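Courses > Sport and Society > Unit 4 > Reading a League Table

Handout for Unit 4: When does a league table start to mean something?
Filed under: Football, Course Handouts, Spring Term

Welcome back, everybody, and thank you for the lively talk last week (Salim Kimaro, I have looked up your point about goal difference and you were right, so there!). Please read this before class and bring a pencil, as we'll be scribbling on the tables together.

We begin with a small made-for-class league. Zendville have played seven matches and sit at the top. Waweru are second, four points behind, and Tusel are somewhere in the middle, grumbling. The local paper is already calling Zendville champions. Should it be?

Think first about who a team has played. Seven matches is a short run, and if most of them were at home against weak sides, the points are real but they flatter. Go down the fixture list and mark each opponent as top half or bottom half, then mark home or away. You'll often find that two teams with very different totals have had very different autumns, and it can be quite a shock the first time you see it.

Next, look at how the goals came. A side that wins 1-0 over and over may be wonderfully organized, or it may have a goalkeeper having the month of his life. Holger Forsberg's chapter in the reader is good on this, though he does go on a bit (I know, I know, look who's talking). Pages 42 onward are the ones you need.
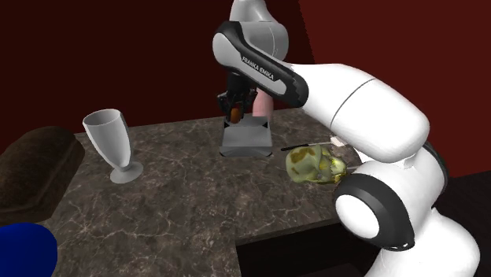

Reading time: 4 min

Then there is the manager's side of it. Coaches nearly always say it is too early to talk about the title, and students tend to roll their eyes at that. But consider what the words are for. They calm a young squad, they keep the crowd patient, and they leave room for a bad spell in the winter. Naomi Lukumay's essay calls this "talking the table down," a phrase I like very much and wish I'd thought of.

For next time: choose any league, take the table after seven matches and again in May, and write a page on what moved and why you think it did. Sylvie Fortin has kindly offered to share her notes on injuries with anyone who missed them.

Contact: Nyokabi Owino, Sport and Society | Back to top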